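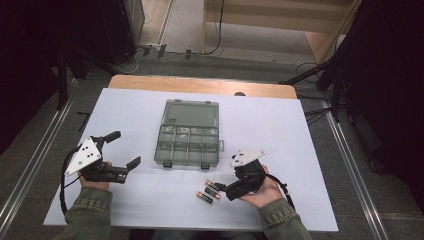

An empty organizer box on a white board.

I get why Mosside fans want Romain Lemaire back for September. I love the guy too! But two good months doesn't make a season, and the front office keeps paying for highlights while the offensive line falls apart.

Lemaire ran for 1,737 yards behind blockers who are mostly gone now. Grosgate figured this out years ago - they spent five straight drafts on big, boring linemen and now any back they plug in looks like a star.

So let him test the market, and put that money into two starting guards. My brother-in-law hasn't spoken to me since I said this at dinner, and I'm still saying it. Draft a tackle, too.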